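29 December 2025

**To:** Dalva Camargo, Dristdale
**From:** Dexter Crenshaw
**Re:** Vulik hand kit, progress on the trial you are paying for

Dalva,

You asked for a straight answer on whether to convert the trial license to a full one. I'm not ready to recommend it. The kit does some things well, and I'll get to those, but the pitch we heard in July was for a hand that office and light assembly sites could set up in a morning and then leave alone. We haven't seen that product yet.

**Where we are**

The hand is mounted and talking to the arm controller. Setup took 6 working days. Two of those went to a firmware mismatch that Zurkumari's support desk blamed on us until they sent a new file, after which it went away. I would like that in writing before we talk about price.

We have logged 793 grasp attempts on desk items, of which 101 ended in a drop or a miss. Zurkumari calls that a good early result. I'd point out that we picked the easy items first, at their suggestion, and that most of the attempts were repeats from the same starting position. When we moved the items between tries, the operator stepped in more often. We didn't start logging those step-ins until late in the trial, so I can't give you a fair rate. That gap is our fault and it is fixed.
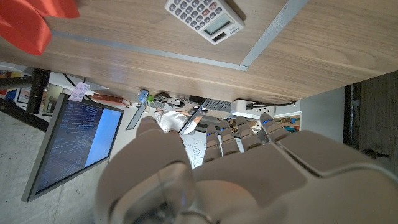
*Vulik hand at the edge of the test table, from the wrist camera. Desktop calculator on the table.*

The wrist camera is the part I have the most doubts about. At steep angles the hand takes up a large share of the view, and the tabletop gets what is left. The brochure talks about "full awareness of the work area." I don't see how the software gets that from this camera alone, and when I asked, I was sent the brochure again. Moura's people, who handle the mounting hardware, say a longer bracket would help. It would also be a paid extra.

**What works**

- Finger control is smooth at low speed. Pressing keys on the calculator is repeatable once the position has been taught.
- The status lights on the fingers are more useful than I expected. An operator can read a fault without going back to the screen.
- The training guide is short and mostly right. Page 5 has the wrong cable order.

**What doesn't, yet**

- Soft items. The grip force setting has a "gentle" mode that still squeezes too hard for my taste.
- Restart after a stop. The hand loses its taught positions and has to be walked through them again.
- Support hours. They are fine for Zurkumari and poor for us.

**Spending**

We are inside the budget you approved. The only item not in the plan was a replacement cable. I have not ordered the longer bracket and won't without your say.

**Next**

I want to rerun the whole set with items placed at random and every operator step-in counted. Zurkumari has asked to have one of their engineers in the room. I've said yes, provided they keep their hands off the settings once a run has begun.

Please hold off on the full license until you have those numbers. The trial terms let us extend without a fee if we ask before they run out, and I've drafted the request for you to sign.

Dexter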